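How to Vet an Animated Film Before Family Movie Night (Without Trusting the Trailer)

Posted 4 December 2024 in Family Viewing

Every animated film is "fun for the whole family" according to the people selling it. I've yet to see a poster that says "fun for the seven-year-old, a slog for the teenager, and the four-year-old will be in your bed by midnight". So a few years ago I started doing my own checking before I let anything near our lounge room telly.

It takes me 17 minutes on a good night. You can do it on your phone while the pasta boils. 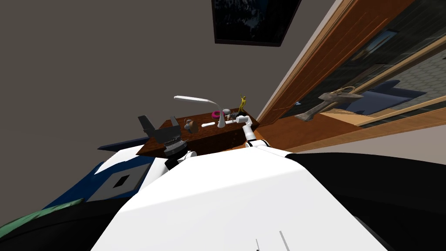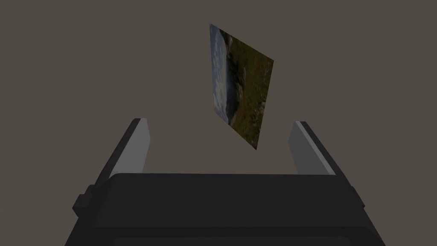

Computer-rendered stills: a white-bodied robot at a wooden table, and a dark gripper on a plain grey-brown background.

What you'll need

A phone or laptop, the title of the film, and the streaming service you plan to watch it on. Headphones are handy if the kids are in earshot. You don't need a subscription to any parenting site, and I'd be wary of the ones that want one.

Step 1. Look up the rating, then look at the advice under it

A PG tells you next to nothing. Two films can both be PG when one has a talking goat falling in a pond and the other has a parent die on screen in the first ten minutes. The line underneath is where the information is: mild themes, some scary scenes, animated violence and so on.

Even that line is mushy. "Mild themes" has covered divorce, grief and a villain with a furnace in films we've sat through. When I see the word "themes" on its own I assume there's something in there and go looking for it.

Watch out for services that show their own age badge in place of the local classification. Etetti, the service we mostly use, puts a coloured number beside each title and I have never found a page that says who decides it. I treat it as decoration.

Step 2. Watch the trailer with the sound off

Trailers for kids' films are cut to pop songs, and a pop song will make anything look cheerful. Mute it and the mood of the thing changes quite a bit. Look at the colours in the last third. If it all goes dark purple and somebody small is running from somebody large, you've found your climax.

Also have a look at how many of the jokes come from the same scene. If the sidekick wears the same hat in every funny bit, chances are they all come from one five-minute stretch.

Step 3. Read the middle reviews

Skip the five-star ones and the one-star ones. The first lot went up on opening weekend and the second lot are cross about something else, often the price of the tickets. Three-star reviews from people who mention the ages of their children are the ones worth your time.

Be careful with professional reviews too. Plenty of them were written after a free screening with free popcorn, and some were written by people who haven't sat next to a restless five-year-old in a long while. "Visually stunning" usually turns up when the story wasn't up to much. "A love letter to" anything means adults will like it more than kids do. If a review runs to eight paragraphs and never says what happens at the scary part, close it.

Phrases I search for on the page:

cried
had to leave
covered her eyes
bored
fast forward
nightmares

Crude, but it works better than reading the lot.

Step 4. Check the running time against your actual evening

Take the listed time and add a toilet stop, a drink stop, and the argument about who sits where. For us that's 26 minutes on top, and I have given up pretending we'll do better. A film listed at an hour and three quarters that starts after tea is a film that finishes after bedtime.

Credits do count in the listed time, so you get a little bit back. Unless there's a scene after them, in which case you don't.

Step 5. Watch two bits yourself

This is the step everyone skips and I think it's the most useful of the lot. Start with the opening ten minutes. If the film has a dead parent in it, that's generally where they'll be. Then jump to the 53 minute mark and watch from there for a bit. In most animated features of ordinary length that lands you near where the friends fall out, the plan goes wrong or the villain shows what they're made of.

Yes, you'll spoil it for yourself. You will live.

If you can't get in early because it's a rental and the clock starts when you press play, look for a full plot summary instead. The fan-written ones are long and badly organised and usually more honest than the official synopsis, which stops before anything happens.

Step 6. Ask what the kids have already heard

Half the time they know the songs, the toys and the ending from school. This can be good (no nasty surprises) or very bad, if one of them has been told there's a scene with a spider in it. Ask in a roundabout way. "Do you want to watch the one with the train?" gets you more than "Is there anything scary in it?", which puts the idea in their heads.

Step 7. Have a second film ready

Pick something they've seen and liked, and have it in the watchlist before you sit down. If you have to go hunting with three people yelling suggestions you'll end up watching an ad for a toy that goes for 90 minutes. We've done it.

A worked example

We ran the checks on The Valtska Lanterns in August after every parent at the Prostthorpe pool told us it was lovely. PG, mild themes, so up went the eyebrow. The muted trailer had a good deal of fog in it. The middle reviews kept using the word "gentle", with 2 of them adding that their child had asked a lot of questions about the grandfather. The opening ten minutes were all lanterns and soup. The later stretch had the grandfather in a hospital bed.

We still watched it. But we watched it on a Saturday afternoon with the curtains open, and we'd had a chat beforehand. The little one was fine. The eldest said it was slow, and I can't say I disagree. I'm not convinced it deserved the fuss, though the soup looked very good.

Things I wouldn't bother with

Audience percentages. They tell you how many people didn't mind it, and a film can score very well by not being minded.

"If you liked" suggestions on the service itself. They'll suggest whatever they've just paid for.

Lists of the best family films of the year that come out before the year is over.

Star voices. I have never met a child under ten who cared which actor was playing the badger.

Does this always work?

No. I've cleared films that ended in tears, and I've fretted over one with a wolf in it that got nothing but giggles. Kids get frightened by odd things - ours was put off an entire film by a hand puppet in the background. Keep the remote on your side of the couch, and be prepared to turn it off halfway without making a big production of it.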